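The Rivholm Study Psalter, with Stand

I have owned five editions of the Psalms with commentary and have finished none of them. The Rivholm is the sixth, and I am on Psalm 30, a personal best. So you may take what follows as a favorable review from someone with low standards and a lot of shelf.

The Rivholm comes as a fat single volume, Hebrew on the right, English on the left, notes beneath both, and a folding book stand in the same box. You can buy the book without the stand. Do not buy the stand without the book, for reasons I will get to.

The text and translation

The English is by Melahat Toprak, who has decided that a psalm is a thing people say out loud. Her lines are short. She is not afraid of a plain word, and when the Hebrew is obscure she lets the English be a little obscure too and owns up in a note. I tested her on the verses I always test people on, the superscriptions, where no one is sure what half the musical terms mean. Most translators guess with a straight face. Toprak leaves several of them in transliteration and writes, under one, "An instrument, or a tune, or a mood." I laughed in the library, which got me looked at.

Where she loses me is "steadfast kindness" for chesed. She uses it every single time, like a stamp. I can live with steadfast and I can live with kindness, but by the third hymn of praise they had begun to sound like a savings bank.

The notes

Shabnam Jafri edited the commentary, and it is the reason to own this. She gives the medieval readers first, then the mystical ones, then the modern scholars, and she lets them disagree without stepping in to make peace. Under Psalm 19 there is a long and lovely note on the heavens "telling," where one reader says the sky really speaks, another says we do the speaking when we look at it, and a third wants to discuss grammar. Jafri gives the grammarian the most space. He turns out to have the best case.

The mystical notes are marked with a small open circle so that the nervous can skip them. Don't. They are short, they are properly sourced, and Jafri explains a term the first time it comes up and then trusts you to remember it. I did not always remember it. There is a glossary in the back, 1000 entries long according to the jacket, and I have worn a groove in it.

A complaint: the cross-references are set in gray type so small that I took the first batch for dust. My wife, who has better eyes, read a few out to me over dinner. Two of them led to the wrong verse. The publisher says a corrected printing is due in November, and I would wait for it if you are the sort of person who writes in.
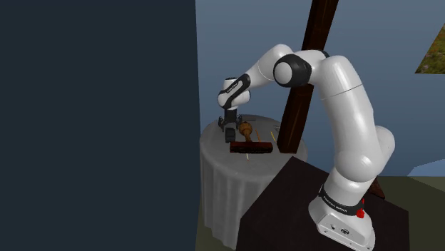
The stand

Now for the thing in the box. It is a hinged easel with a lip at the bottom and two springy page holders, and it is meant to keep the book open at a comfortable angle while your hands are free for tea or repentance. It does this well for any psalm between roughly the middle of the book and slightly past the middle of the book. At Psalm 1 the whole weight sits on the left side and the stand leans like a man listening at a door. At Psalm 150 it leans the other way.

The page holders grip hard enough to leave a dent in thin paper, and this is thin paper. I have taken to folding a strip of envelope under each one. For a while I went back to my old Ackroyd stand, an ugly thing with a chain, and the Rivholm sat in it perfectly happily from the first page to the last.

Binding and paper

Sewn, and sewn properly. It opens flat after a week of use. The two ribbons are the right length, a detail that the Vilis edition, at a higher price, managed to get wrong twice in one book. There is some show-through on the poetry pages, where you can make out the ghost of the next psalm behind the one you are reading. A friend in my Friday study group finds this moving. I find it hard on the eyes after nine at night.

How it compares

The Vilis is handsomer and has maps, though I have never once needed a map to be in despair or to give thanks. The Gekum pocket edition is a good cheap text with almost no notes, and it is still what I take on the train. If you want one book for slow reading at home, with real commentary and a translator you can argue with, get the Rivholm.

I'd knock something off for the gray type and something more for the stand. Psalm 31 is next. It's a long one, and I have cut a fresh piece of envelope for it.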